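Home Products Workshop Joinery Support

Graketti Workshop
Updated July
Reading time: 3 min

Venerdale Pine Block and Peg Set

The Venerdale is an unfinished pine block with a round wooden peg fitted into one face. It is sold as a component for small furniture, wall racks and bench fixtures, and as a practice piece for dowel joinery. Each block ships with the peg already seated. Spare pegs are sold separately under the Valente part line.

Material

Blocks are cut from kiln-dried pine and sanded on all faces. No oil, lacquer or sealer is applied at the factory. Grain runs lengthwise. Small sound knots are accepted in this grade and do not affect the rated load, provided they fall outside the bore area. Blocks with a knot at the bore are rejected before drilling. Color varies from one block to the next and will darken with exposure to daylight. Buyers who need a close color match should order the full quantity at one time and mix the blocks before assembly.

The lower edge is rounded to remove the sharp corner. The rounding is done before final sanding, so there may be a slight difference in the radius between production runs. Blocks from older runs fit the same hardware.

Peg

The peg is turned hardwood with a rounded end. It is a little darker than the block and will stay that way under a clear finish. The standard fit is a dry press fit. It holds well enough for test assembly and can be pulled by hand with a twist. For permanent use, glue the peg with ordinary wood glue and leave it under light pressure until the glue has set.
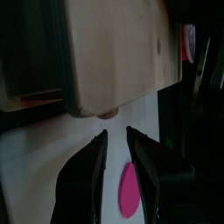 Pegs that feel tight after storage have usually taken up moisture. Leave the parts indoors for a day or two before forcing anything. Do not sand the peg to fit unless the block is already at room humidity - a peg reduced while swollen will be loose later. A loose peg should be replaced with a Valente spare, not packed with paper or filler.

Alignment

Offer the peg up square to the mating hole and lower the block under its own weight. If it stops short, lift it clear and start again. Rocking the block from side to side opens the mouth of the hole and weakens the joint. Work on a flat, clean surface. The Edow base panel has matching holes and can be used as a drilling guide for panels of your own.

Specifications

Model: Venerdale, standard
Block length: 130 mm
Peg diameter: 8 mm
Block finish: none, sanded
Rated load, glued, vertical: up to 750 N
Pack quantity: 2 blocks, pegs fitted
Spare pegs: Valente
Matching panel: Edow

Finishing

Mask the exposed end of the peg before applying any coating. Finish on the peg adds thickness and will change the fit. Water-based products raise the grain on the first coat - sand lightly and recoat. Wipe off dust with a dry cloth. The set is intended for indoor use only.

Returns

Unused blocks can be returned in the original pack. Blocks that have been glued, drilled or coated are not accepted. Natural variation in grain, color and knots is normal for this grade and is not treated as a defect.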